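# Drultetti Twin-Arm Bench Trainer

Equipment loan page, Flestside Tool and Skills Library

**Status:** available
**Loan period:** 10 days, one renewal
**Deposit:** $85
**Lives in:** the back workshop, second bay, under the dust sheet with the burn mark

People come to the desk and ask whether a robot can mend their pants yet. It's a fair question. The Drultetti is the closest thing we have on the shelves to an answer, and the answer is that it will hold a needle beautifully for as long as you keep telling it to.

What you get is a pair of slim instrument arms, a console with two hand grips and a foot pedal, and a box of soft practice pads. You sit at the console and move your hands. The arms copy you, smaller and steadier. All of the sewing is done by whoever is in the chair, so if you can't sew, you now can't sew with very expensive tweezers.

There is an automatic mode. Trornex sells it as an add-on called Manole, and we have the license on the console if you'd like to try it. On a clean new pad with a short straight cut, Manole can place a stitch and pull it through. It does not care for loose thread lying around, old stitches nearby, or shine on the pad. Sewing tends to involve all of those.
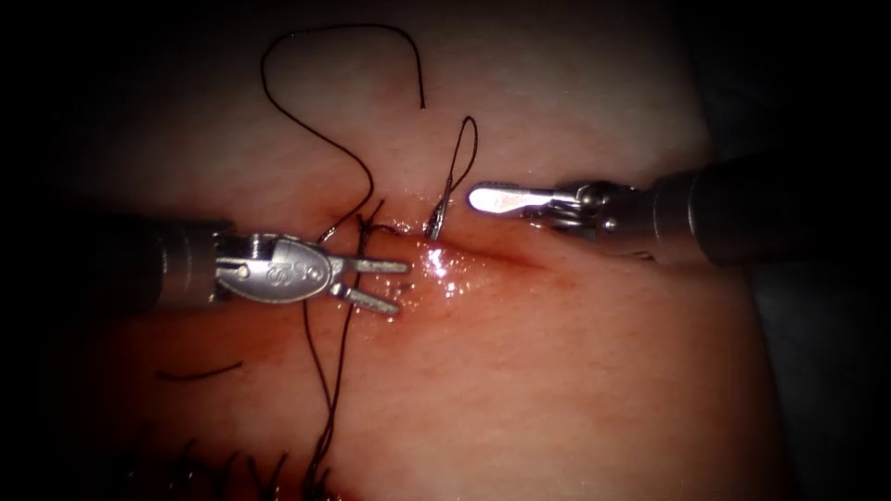 *Practice pad in use. Left jaws open, right jaws closed just short of the needle, earlier row of stitches at bottom left.*

A fair amount of spare thread is normal at this stage. Your grandmother would have trimmed as she went. Manole wants you to do the trimming for it, after which it will ask whether you are ready to proceed.

## Can it do chores?

Members have tried, and they write in the logbook, so we can save you an evening:

- **Sewing on a button:** yes, by hand control. The best time in the book is 9 minutes. Manole declined.
- **Hemming:** the arms don't reach far enough. You end up feeding the cloth through yourself, at which point you are a sewing machine with a helper.
- **Darning a sock:** yes, and rather well. The sock was returned to its owner with a surgical-looking seam and is said to be uncomfortable.
- **Threading the needle:** do it with your fingers before you start. Everyone does.
- **Folding laundry:** please stop trying this.

For shop-floor work the story is about the same. It's good at small, fussy jobs within a few inches, with a person watching the whole time. Anyone hoping to walk off and leave it running should borrow the bread maker.

## In the case

- Left and right arms, with wrists fitted
- Console, pedal, and power lead
- 2 practice pads (extras at the desk)
- Curved needles in a lidded tin
- Dark thread, one spool
- Logbook, which has to come back

## Before you borrow

You'll need the bench induction, and you'll need a table that doesn't wobble. The arms are steadier than you are, but they can't do anything about the table. Wipe the jaws with the gray cloth and close them before packing. Count your needles back into the tin in front of whoever is on the desk.

Inductions restart in May. Book at the desk or use the sign-up sheet by the door.

*Page last checked Saturday, March 14, 2020.*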